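Documentation > Skesari Teach > Set-up guide > Demonstrations

5. Recording demonstrations by remote control

This section covers recording in the simulated workspace, with the operator driving the arm from a handset. Guiding the real arm by hand is covered briefly in 5.7. Complete section 4 (installation and licence key) before you start.

5.1 Before you begin

You need:

- a workstation with Skesari Teach installed and the Volteck handset driver loaded
- a Volteck handset, paired, with at least 38 per cent battery
- a task file, either one of your own or one from the Geagea object library
- an operator account with the Record permission

The Geagea library is installed with the software. Its objects range from household containers to long, irregular shapes, and many tasks mix the two so that a policy does not learn to depend on one outline. Object size, weight and surface friction are set in the task file and cannot be changed during a session.

Note: If the handset was last used with another workstation, clear its pairing first. Hold the side key until the light turns amber, then release it.

5.2 Starting a session

1. Open Skesari Teach and choose Session > New.
2. Select the task file. The workspace loads with the arm parked.
3. Enter the operator name exactly as it appears in the account list. Sessions are sorted by this field, and a misspelt name creates a second operator.
4. Set Control mode to Remote.
5. Set the translation scale to 47. This is the factory value. Lower it for small objects or for operators who have not used the handset before.
6. Press Connect. The status bar shows Handset ready.
7. Hold the grip key on the handset and move your hand slowly to the left. The arm should follow in the same direction.

If the arm moves the wrong way, release the grip key and choose Handset > Realign. Stand facing the monitor while you do this. Do not correct the direction by swapping axes in the task file, as the swap is written into every recording made from it.

5.3 Setting the wrist view

The wrist view is the main view for grasping. It is fixed to the gripper and looks past the fingers towards the work.

1. Choose View > Wrist.
2. Open the gripper fully. Both fingers must be visible, with the gap between them clear of the view border.
3. Adjust the tilt until the gripper housing lies along the bottom of the view. Leave part of the housing showing. Operators use it to judge roll.
4. Choose View > Lock. The view cannot be changed again until the session is closed.

Near objects fill a large part of the wrist view and can hide the object you intend to pick up. When this happens, do not close the gripper on the visible part alone. Switch to the side view with the thumb key, confirm the position of the fingers, then switch back.
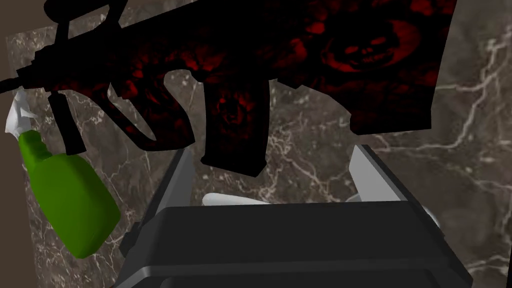

Figure 5-2. Wrist view with the gripper open. The spray bottle is at left; a white object lies partly hidden between the fingers.

In a view of this kind the long object above the gripper takes up most of the upper half, and its distance from the fingers is hard to judge by eye. Check clearance at the lowest point of the object, in this case the magazine, before raising the wrist. The stepped outline along the underside of a model is a display effect. Contact is calculated from the collision shape, which can be shown with View > Collision.

Patterned surfaces and veined backgrounds, such as the marble in Figure 5-2, may be left switched on during recording. If they make the fingers hard to follow, choose View > Plain surfaces. This setting changes the operator's display only. The stored frames keep the full surface.

5.4 Recording one demonstration

1. Return the arm to the start position with Arm > Home.
2. Press Record. A short tone sounds and the counter starts.
3. Hold the grip key and bring the gripper towards the target. Approach in one steady movement.
4. Stop short of the target and correct the roll of the wrist so that the fingers will close squarely.
5. Move in until the target lies between the fingers.
6. Squeeze the trigger to close the gripper. Keep the arm still until the contact indicator turns green.
7. Lift, carry and place the target as the task sheet requires.
8. Release the trigger, withdraw the gripper and press Stop.
9. Mark the recording as Success, Failure or Discard.

CAUTION: Do not release the grip key while the gripper is closing. The arm holds its position but the fingers complete their travel, and the recording then contains a grasp with no matching hand movement.

The longest permitted recording is 69 seconds. At the limit the software stops and marks the recording as Failure. The mark can be changed afterwards by an operator with the Review permission.

Note: Pauses are allowed. A pause longer than three seconds is flagged for trimming and does not need to be recorded again.

5.5 When to discard and when to keep

Mark a recording as Discard if the handset lost its connection, if the wrong task file was loaded, or if the operator was interrupted. Discarded recordings are removed when the session is closed.

Mark it as Failure if the attempt was made properly and the task was not completed. Dropped objects, missed grasps and knocked neighbours all belong here. Failures are kept and are used in training the success check.

A recording in which the first grasp misses and the second holds is a Success. Do not cut out the first attempt.

5.6 Varying the demonstrations

A set made entirely from one starting layout trains poorly. Use the following settings unless the task sheet says otherwise.

- Layout: New for each recording
- Target position: Shuffle
- Neighbouring objects: Shuffle, overlap allowed
- Arm start position: Small offset
- Lighting: Fixed for the first session, Shuffle after that

With overlap allowed, objects may be generated leaning, or in front of one another in the wrist view. This is normal. Regenerate the layout only if the target cannot be reached from any side, and use Layout > Regenerate to do it so that the rejected layout is logged.

The minimum set for a single-target task is 46 recordings marked as Success. At the Stilport site, sets are split between two operators, which is the recommended arrangement where staffing allows. Each operator should record in both the wrist and side views.

5.7 Guiding the arm by hand

Hand guiding is available on the real arm only. It gives smoother paths than the handset for wiping, pouring and insertion, and is slower to set up.

WARNING: Clear the reach of the arm before enabling hand guiding. Keep fingers away from the gripper jaws and from the elbow joint.

1. Set Control mode to Guide.
2. Confirm the tool weight in Arm > Tool. A wrong value causes the arm to drift up or sink when released.
3. Hold the arm by the wrist collar. Do not hold it by the gripper fingers.
4. Press and hold the enable switch on the collar.
5. Move the arm through the task at the speed you want it to learn.
6. Open and close the gripper with the collar buttons.
7. Release the enable switch to lock the arm, then press Stop.

If the arm sinks while the enable switch is held, let go of the switch and check the tool weight again. Do not hold the arm up by force.

Recordings made by hand guiding are stored with a G prefix and recordings made by handset with an R prefix. The two can be trained together if the gripper type is the same.

5.8 Fault messages

Handset lost
The signal dropped during recording. Mark the recording as Discard and reconnect. If the message returns, move the receiver away from the workstation case.

Scale mismatch
The translation scale was changed after the session began. Close the session and start another.

Finger limit
The gripper was commanded beyond its travel. The recording is still valid.

View not locked
Step 4 of 5.3 was missed. Recording is blocked until the view is locked.

No contact
The gripper closed fully without touching anything. Continue with a second attempt or stop and mark the recording as Failure.

5.9 Closing the session

1. Press Close session.
2. Check the list for recordings with no mark. The session cannot be closed while any remain.
3. Add notes in the Remarks field where a reviewer would need them, for example a sticking trigger.
4. Choose Save and upload, or Save locally if the workstation is offline.

Local sessions are uploaded the next time the software connects. Do not rename the session folder before then.

Section revised April. Text: Melquiades Tlapale. Procedure checked by Faustino Cisneros. For trimming and review, continue to section 6.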